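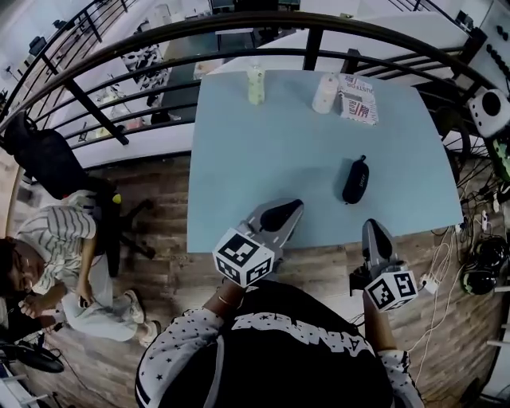
Okay, the night ferry from Tunside to Groteo is my new favourite thing and I need to go on about it for a bit

1/ It leaves at 7 in the evening and gets in just before breakfast. 387 people on board when it's full, and in July it's nowhere near full. I had a whole row of recliners to myself!

2/ Get up on deck for the harbour mouth. The pilot boat comes right alongside and the swell hits all at once (hold your tea). I stayed out until my ears hurt.

3/ Food: the curry. Skip the pies. The Todorova bakery near the terminal does cheese pastries and you can bring your own on, so I had three.

4/ If you're a light sleeper, pay the extra 80 dollars for a cabin on the Nonari side, away from the engines. Mine hummed a little and I slept like a log.

5/ The colour of the water coming into Groteo at dawn, my god. Grey, then green, then this milky blue near the sandbar. Saw gannets diving too!!

6/ Bikes go on free but you have to be in the queue by 6. Learned that one by running.

7/ Going back in spring, day sailing this time. Does anyone know if the top deck café opens for those?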